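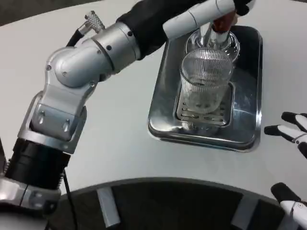 Seite 3 von 3

TOP 4: Bericht vom Vorführtermin bei Triltden (Oktober)

Gezeigt wurde ein Arbeitsplatz am weißen Tisch: Edelstahltablett mit Abtropfgitter, geriffeltes Glas, dazu ein Werkzeug mit rotbraunem Griff in der weißen Hand. Laut Anbieter 986 Durchläufe ohne Eingriff. Ein Protokoll dazu lag nicht vor, gesehen haben wir 3.

Die Schanktechnik hält den Nutzen für unklar. Im Werk Grerton fallen je Schicht 156 Gläser an, und zwar verschiedene. Die Frage nach Glasbruch wurde mit einem Prospekt beantwortet.

Beschluss: keine Bestellung. Tratley fordert die Laufprotokolle an. Das Angebot von Chiu wird bis dahin zurückgestellt.

Ende 16.40 Uhr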